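Zorico Switch Interface: Section 2, Setting Up Your First Switch
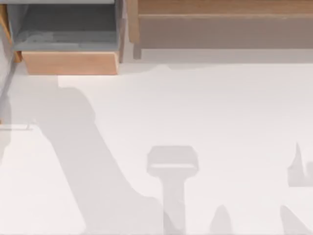 Can I use a switch I already own?
Any wired switch with a standard 3.5 mm mono plug will work, and you can mix different makes on the same interface.

Before you start: charge the interface for 45 minutes. A first full charge gets you through a good long day of switching!

1. Plug your switch into socket A. Push until you feel a click.
2. Hold the power button for 2 seconds. The light turns blue.
3. On your tablet or computer, open the Bluetooth settings and choose Zorico from the list.
4. Open the Ilto app and tap Add Switch. Press your switch once – the circle on screen fills in, and you're connected.
5. Choose an action for the switch. Select is a great one to begin with.
6. Set the hold time. It starts at 600 milliseconds and goes up to 2000. Go longer if a tremor or a resting hand sets off extra presses, shorter if the switch feels slow.
7. Tap Practice and have some fun with it! The balloon game (our favorite) uses one switch only.

Note: For two-switch scanning, plug the second switch into socket B and repeat steps 4 to 6. Each socket keeps its own hold time, so a head switch and a hand switch can be tuned separately.

Note: Using a Ranasinghe mounting arm? Fit the arm and lock both joints before you plug in the switch.

Caution: Keep cables clear of wheelchair wheels and footplates. Leave enough slack for the seat to tilt and recline fully.

Caution: Do not use the interface as a nurse call or emergency alarm.

Settings are saved when you close the app. To copy them to another device, see Section 5, Sharing a Profile.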